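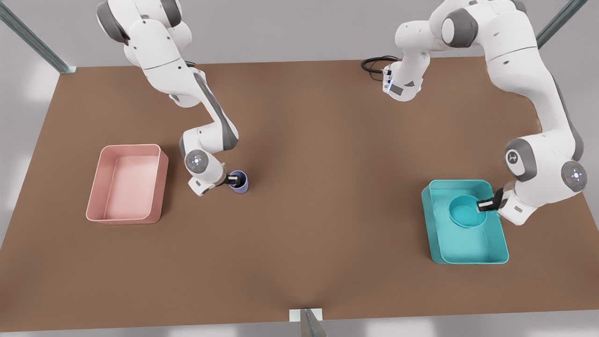 Eine lila Tasse und eine türkise Schale, dazu zwei Tabletts in Rosa und Türkis.

Woltmont führt Pfandgeschirr in allen Kantinen ein

Woltmont. In den städtischen Kantinen gibt es ab März kein Einweggeschirr mehr. Wer Suppe, Salat oder Kaffee mitnehmen will, bekommt das Essen in einer Mehrwegschale oder einem Mehrwegbecher und zahlt dafür Pfand. Das hat die Stadtverwaltung am Vormittag mitgeteilt. Betroffen sind die Kantine im Rathaus, die Mensa der Berufsschule und der Mittagstisch im Stadtteil Rinaldi.

Die Stadt hat dafür 3.968 Teile angeschafft. Geliefert werden sie von der Firma Skasura, die auch beschädigte Stücke zurücknimmt. Das Pfand beträgt einheitlich zwei Euro und wird an jeder Ausgabestelle erstattet, auch wenn das Geschirr in einem anderen Haus ausgegeben wurde. Zurückgegeben werden muss es innerhalb von 30 Tagen, danach verfällt der Betrag.

Vorausgegangen war ein Probelauf im Rathaus, an dem 258 Beschäftigte teilnahmen. Nach Angaben der Projektleiterin Benedetta Marino sank die Menge des Verpackungsmülls in dieser Zeit um etwa 30 Prozent. Die meisten Beschwerden habe es über die Deckel der Suppenschalen gegeben, die sich zu leicht lösten. Der Lieferant habe inzwischen ein anderes Modell geschickt.

Kritik kommt von den Pächtern. Morena Pagano, die den Mittagstisch in Rinaldi betreibt, rechnet mit mehr Arbeit beim Spülen. „Unsere Maschine läuft jetzt schon bis 15 Uhr durch“, sagte sie. Die Stadt will sich an einer zweiten Spülmaschine beteiligen, über die Höhe des Zuschusses wird noch verhandelt.

Eigene Behälter dürfen Gäste weiterhin mitbringen, sofern sie sauber sind und einen Deckel haben. Die Preise für die Gerichte bleiben unverändert. Ob sich auch die Schulkioske anschließen, soll nach den Sommerferien entschieden werden.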